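Do I have to disclose that my installation's voice is synthetic?

I have a piece going into a group show in September. Visitors sit down, pick up a phone and get scolded by a voice called Hegarty for as long as they can stand it. The voice is generated, the scolding is mine. The gallery wants a wall label saying so. I think the label kills the piece, as half of it is people wondering who's on the line. Has anyone won this argument?

Answer 1
Put it on the label. People don't read labels anyway. I showed Bisura to 2056 visitors with the word "synthetic" in the first line and 276 of them left notes asking me to thank the actress.

Answer 2
Depends where you live and whether you record anyone. If you record, you need a sign no matter what the voice is. Otherwise ask the gallery if it can go in the handout by the exit. Mine agreed after 2 meetings and a sulk (mine).

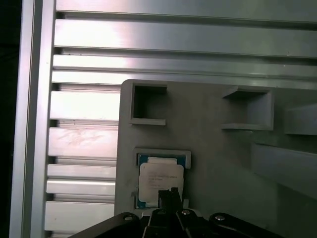 Leandro Henríquez replied that the exit handout is a cop-out, and that anyone who feels tricked will feel it worse on the stairs. He'd have Hegarty admit it when asked, in the rudest way possible, and leave the wall to the title and the year.

Marked as helpful by the asker, who adds that the gallery still wants the label.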